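Home Reviews Guides Workshop Archive Contact

Worlow Good Practice Cards for Hand-Held Grippers, reviewed by Liis Paju

I've been through plenty of rulebooks for demonstration work and most of them end up propping a door open. The Worlow set is a deck of 40 cards on a ring, one rule to a card, and I love it! You flip to the job you're doing, read two lines, and get going.

The best section is on grasping packaged goods. Card 6 wants both pads flat against the sides of a carton and the printed face left clear, so whoever labels the recording later can read it. Such a small thing, and it saves so much squinting.
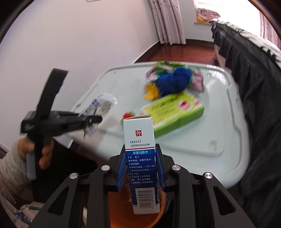
Photo: Canan Gündoğdu / Uibo

A tall medicine box is a good test of that card (narrow, upright, covered in small print), and with a blue pad on each side the barcode and approval number stay in full view. The clutter cards are great too. They tell you to leave bags and wrappers on the table if a real home would have them there, and I wish more standards were that relaxed about mess.

My gripes are small. The two-handed section gets only 2 cards, and I'd happily pay for more on keeping one tool out of the other's way. The ring is stiff, and the glossy finish glares under a desk lamp.

Annelore Gerlach edited the text, and it reads like she has done the work herself. I've ordered a second deck for our bench at Plavden.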